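课程主页 > 旅游规划实务 > 学生报告 > 第三组

小镇周末短途游线路设计报告:以 Kesgate 为例

第三组 期末提交稿
指导:Jussara Dantas 老师
2021年2月25日

一、为什么选这个题

一开始想做大城市,组里讨论两次,放弃了。资料太多,线路也被别人写烂了。后来定了 Kesgate,一个靠河的小镇,老磨坊、一条运河步道、一个小博物馆,游客大多当天来当天走。我们想回答的问题很简单:怎么让人住一晚。

研究范围只到镇区加步道北段。南段的 Halstead 村本来要写,时间不够,只在第四部分提一下。

二、资料和方法

网上问卷,发在两个旅行论坛和学校群里,回收有效问卷370份。另外电话访谈六家住宿和餐饮,每次二十分钟上下,有一家中途挂了,没再打。地图自己画的,底图用公开数据。

问卷的问题:样本偏年轻,学生多。带孩子的家庭只有46份,所以下面讲家庭游客的部分只能参考,不能当结论。Dantas 老师中期点评时也指出过这一点,我们补发了一轮,效果一般。

问题设计上也有毛病。第九题把“交通”和“停车”放一起问了,答的人不知道该选哪个,这题最后没用。
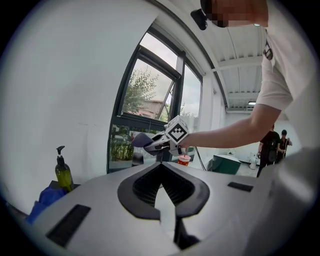 剩下的题目按三类整理:来之前怎么查信息、到了以后怎么走、为什么不过夜。录入是四个人分开做的,格式不统一,日期有写斜杠的有写点的,光清洗就花了两个晚上。下次应该先定模板在开始录。

三、主要发现

1. 信息查不到。镇上游客中心的网页冬天不更新,博物馆开放时间有三个版本。不少人白跑一趟。开放题里抱怨最多的就是这个。

2. 走法太单一。绝大多数人下车、看磨坊、吃午饭、上车。运河步道入口在停车场后面,指示牌小,很多人根本不知道有。

3. 晚上没事做。餐馆关得早,咖啡馆四点半就收。访谈里一家客栈老板的原话:“客人七点钟问我去哪儿,我只能说去睡觉。”

4. 越南餐馆 Ông 是个例外。问卷里主动提到它的人比提到博物馆的还多,周末要订位。我们觉得可以拿它当晚间的锚点,线路就是围着它排的。

5. 雨天。没有室内备选,一下雨行程就废了。

小组讨论时把这五条按“好改不好改”排了序,信息和指示牌最好改,花钱少。晚间营业最难,要商户自己愿意。 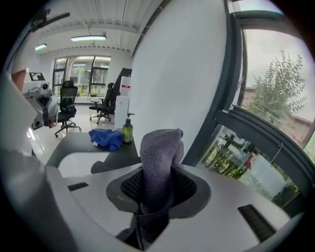 图1 扭成一束的灰紫色超细纤维布,后面是深灰色桌面

四、线路方案

方案A:两天一夜,不开车

第一天
上午到站,步行进镇,先寄存行李(客栈可以提前放,访谈确认过三家)。
看老磨坊,留一个半小时。
午饭自理。
下午走运河步道北段,到水闸折返。路平,但有一段泥,雨后别穿浅色鞋。
傍晚 Ông 吃饭,提前订。

第二天
早饭后博物馆,十点开(以电话确认为准)。
沿河集市,只有旺季有。淡季换成 Windent 陶艺工坊,可以动手做,下雨也能去。
下午返程。

方案B:家庭版

跟A差不多,步道缩短,只走到第一座桥。工坊挪到第一天下午,小孩坐不住,别放在返程前。第二天上午空出来。午饭建议带野餐,镇上儿童座椅少。

方案C:一日游加长版

给不想住的人。核心是把离开时间往后推三小时,让他们至少在镇上吃一顿晚饭。末班车时间是限制,冬季班次更少,这个方案冬天基本做不了。

Halstead 方向:从水闸继续往南可以走到,风景据说更好,但没有回程公交,只能原路走回来。没有实地核过,不写进正式方案。

五、预算

按两人同行、淡季价格估。方案A每人大约700元,含住宿、两顿正餐、工坊,不含来回车票。方案B按两大一小算,全家1605元,住宿占大头,工坊儿童半价。方案C没有细算,主要就是门票和两顿饭。

价格都是电话问的,二月份的报价,旺季肯定要涨。餐费按问卷里填的平均消费估,偏保守。
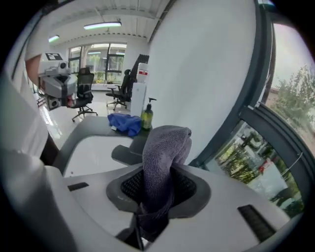
预算表里住宿这项改过三次,原因是有两家报的是每间、一家报的是每人,一开始混在一起加了。现在统一成每间。交通没算进去,各人出发地不同,加进来反而没法比。

六、给镇上的建议

- 开放时间统一,网页、门口、地图三处一致,指定一个人管。
- 步道入口加一块大一点的牌子,写清楚距离和时间。
- 试点晚间营业,先选每月一个周末,两三家店就够。
- 工坊和博物馆做联票。雨天线路印在地图背面。
- 客栈提供行李寄存的,贴个统一的标。

建议三我们最没把握。访谈的商户里只有两家说愿意试,其中一家要求先有客流保证,这就成了死循环。

七、不足

没有实地走过,原定的考察取消了,步道路况全靠访谈和别人的游记。样本偏的问题上面说过。竞争小镇没做对比,本来列了两个,只查了一半资料,放进来不像样,删了。还有就是线路没有找真人试走,时间安排可能偏紧,尤其方案A第一天下午。

八、分工

问卷设计和录入:全组。访谈:两人打电话,一人记录。地图和预算:一人。报告正文分开写最后合稿,所以前后语气不太一至,见谅。

附录一 问卷全文(另附)
附录二 访谈提纲(另附)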